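9 Oct 2025

Went to see the Tukano Quarter this morning, now that they have taken the hoardings down and declared it a neighbourhood. There was a ribbon at ten. I got there at twenty past and found the ribbon already cut and a man rolling it up, presumably for Phase Two.

I should put down what it is, in case I read this back in ten years and it has been renamed. It's the old goods yard behind the canal. There are 656 flats in all, a hotel, a food hall, a cinema that isn't open yet and an office tower called Odon House, let to a firm called Brokex who have put their name on the outside in letters you can read from my kitchen. I had rather hoped to go to my grave without knowing who Brokex were. I still don't know what they do, but I do know what they look like at night.

The tower is 21 storeys. At the exhibition in April it was nineteen, and I remember because I wrote it down and argued with the man from Lewis, the architects, who assured me that nineteen was the right height for the site and that anything above it would "tip the balance". I looked at the balance this morning for quite a while. It seems to have coped.

Walked in from the canal side. The steps are handsome, I'll give them that, pale stone and wide enough to sit on, and there were already people sitting on them with coffee. The coffee cost more than my bus fare there and back. The steps bring you up into the square, which is described on every sign as public, and which has a list of things the public may not do in it on a post by the bins. No ball games, no cycling, no amplified music, no commercial photography, no "loitering without purpose". I sat on a bench and tried to think of a purpose.

The wind is the thing. It comes down the face of the tower and goes round the square like something looking for its keys. A woman lost a napkin and then her hat, and the little trees, which are in tubs, all lean the same way already. I moved to a bench behind the hotel, where it was calm but smelt of the kitchens.

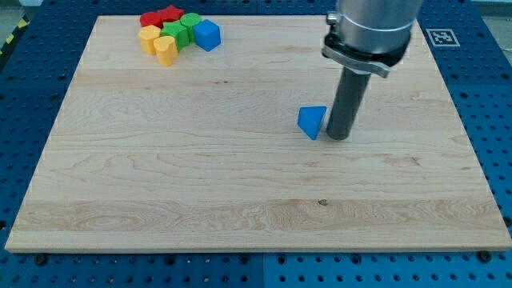 Adanech Shiferaw turned up at eleven with her folder. She has been at every meeting about this place since it was a rumour, and she knows the planning agreement the way other people know hymns. Her view is that the whole thing was decided before anybody asked us, by people moving shapes about on a table until the sums worked, and I can't say I disagree, though if they had stuck to coloured toy blocks clustered tight in one corner of a nice maple board, with all that bare wood left over, we should at least have got a park. What we have got is a "linear green", a strip of lawn between the food hall and the railway wall. Adanech paced it out and it took her 60 paces. She has short legs, so I make it less. There was a dog on it, looking unconvinced.

We did the food hall. I had a bun with pork in it, very good, eaten standing up. They have plenty of stools, all of them at a height that suits a heron. Adanech had soup from a flask, on principle, under a sign about only consuming food bought on the premises, and no one said a word to her. I think it's the folder.

Then the flats. The agreement says 177 of them are to be affordable, and we asked the young woman in the marketing suite which ones. She was very pleasant. She said they were "distributed sensitively", and when Adanech opened the folder she said they were in Block F. Block F is the one by the railway. It has its own entrance, round the side, past the bicycle store, and it doesn't have the lobby with the enormous lamp. The young woman gave us each a tote bag. I've put the potatoes in mine.

I asked about the new station entrance, the one we were all promised and the reason my neighbour finally stopped writing to the paper. It is in the next phase. So is the surgery, and so is the school, which has gone from being a school to being "education space". Adanech wrote this down and underlined it twice. She wants me to come to the next meeting and say something about the wind. I said I would think about it, and she put my name on a list.

Came home along the canal, against the wind again, which I'd have sworn was behind me on the way out. The old weighbridge hut is still there, with a fence round it and a notice saying it is to be retained as a heritage feature. It has no roof. I was fond of that hut. My father used to get his coal slips stamped in it and come out swearing.

Must ring the council about the brown bin. Potatoes for supper, and the rest of the ham.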